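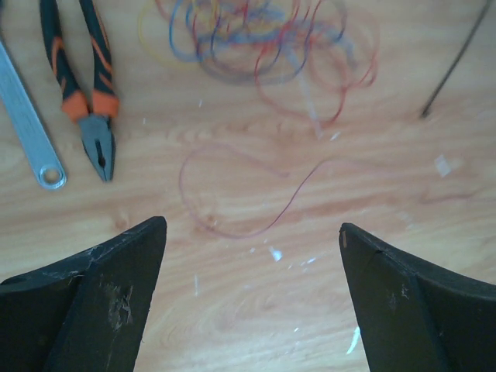 Clevberg should vote no on the Prorel water contract in July, and it should do so even if the rates look fair.

The offer is simple enough. Prorel would run the treatment plant and the mains for 20 years, and the 3,189 households on the town system would pay Prorel directly. In return the company would replace the old lead service lines, 89 of which are on the list so far. Most of them are on the streets below the rail yard, where people have been buying bottled water since last summer.

My objection is to who answers the phone. When the town runs the plant, test results are public records and the council has to sit there while residents read them out loud. Under the draft contract, Prorel publishes a summary once a year. A family that wants the numbers for its own street has to file a request and wait.
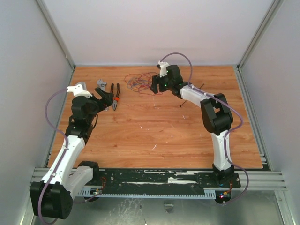
Aurélien Pichon wrote in to say that the town had its chance, that his street waited four years for one valve, and that he would take a company with a deadline over a council without one.

He is right about the valve. But the deadline in the draft carries a penalty of $1,000 a month, and a company that size can pay it and keep waiting. Jitaru signed a similar deal and is still arguing over its lines.

The town can borrow for the pipes itself. It would cost more in the first few years, and I would pay my share.
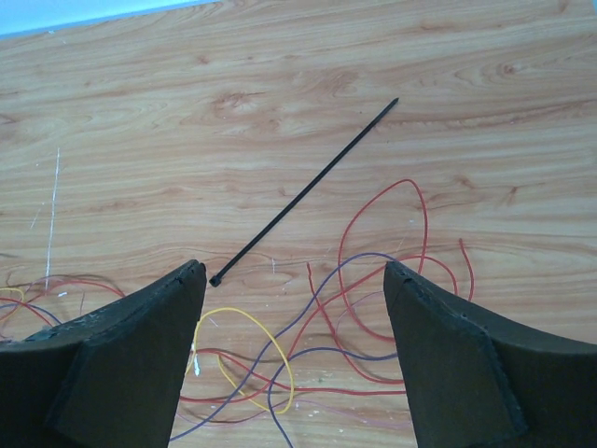

Clevberg votes on the water contract in July.

Read the penalty section before you vote. It is on page six.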